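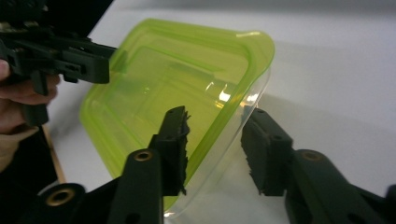 Green plastic tub on a white tabletop.

Progress report to the Tamura Fund
Government and community relations, Telten plant
Prepared by Forough Babaei

Plant visits
State legislators and their staff came to the Telten site on 2 occasions this period. The first group spent the morning with plant manager Washington Godoy and asked mostly about hiring and the wait for inspection dates. The second visit, in July, was shorter. Staff from the county health office joined for the walk through the packaging hall and stayed for a meeting on the proposed drug take-back rules.

Comments on the take-back rules
Vovari filed written comments before the deadline. Habibur Jayawardena drafted them with help from two independent pharmacies in Tastport. The main request is a longer phase-in for makers with a single site. We have had a notice of receipt and no further reply. A hearing is expected in the fall, and Ivone Bezerra has asked to speak.

Small business briefings
The grant pays for evening briefings on state licensing. Attendance at the latest one was 26, against a target of 30. Several people who had signed up work second shift and could not make the 6:30 p.m. start. The next briefing will begin at 4 p.m.

The licensing guide was mailed to 975 addresses. Some copies came back from old addresses and the list is being corrected. A Spanish version is still with the translator and is behind schedule.

Spending
Printing and postage came in over budget. Room rental was under, and the difference covers most of the overrun. Kátia Bezerra will send the full ledger separately. We are not asking for a change to the total.

Next period
Finish the Spanish guide. Prepare testimony for the hearing. Invite the new members of the house health panel to the plant once their assignments are posted.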